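4.3 Importing an album and correcting the track details

Kunley reads artist, title and track number from the tags stored in each file. Live albums, duets and compilations are often tagged badly, so check them before you copy them to the player.

1. Connect the player with the supplied cable and wait for the word READY to show.

2. Open the Library tab and choose Add Album. Pick the folder that holds the songs. A folder may hold up to 700 tracks. Larger folders must be split first.

3. Check the Album Artist box. For a duets album, put the main singer here and leave the guests in the Track Artist column. If the box is blank, each guest is listed as a separate artist.

4. Select Save Tags. Do not unplug the player while the bar is moving. 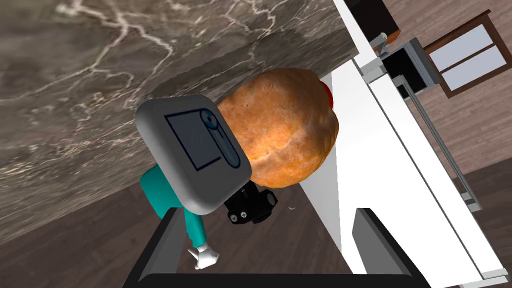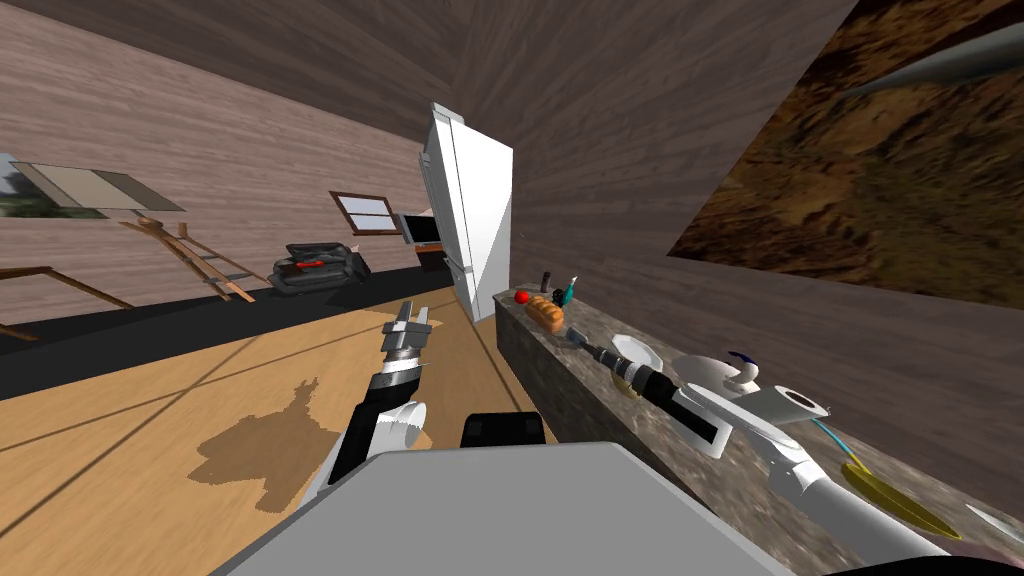
Reading time: 2 minutes

5. If the track order is wrong, select Sort by Number. Albums on two discs need the Disc box filled in as well, or the songs from both discs will be mixed together.

6. Choose Copy to Player. An album of 22 songs takes some 900 seconds over the older cable and much less over the newer one.

Note: Songs bought from the Skasano store already carry full tags. Steps 3 and 4 can be skipped for these.

Note: Names with accents or special letters, such as Emerson Bragança or Değirmenci, show correctly from the January update onwards. On earlier versions the letters appear as small squares. The songs still play.

Caution: Save Tags writes to the original files. Keep a copy of anything you can't replace, such as home recordings of a fiddle night or a demo.

Caution: Do not rename folders on the player itself. Playlists point to the folder name and will come up empty if it changes. To put this right, give the folder its old name and restart the player.

If the album doesn't appear after copying, open Settings, then Library, then Rebuild List. This doesn't delete any songs. Play counts and star ratings are kept, but the Recently Added list is cleared.

To add sleeve notes or song lyrics, go to section 4.4.

Section last revised 4 Oct 2018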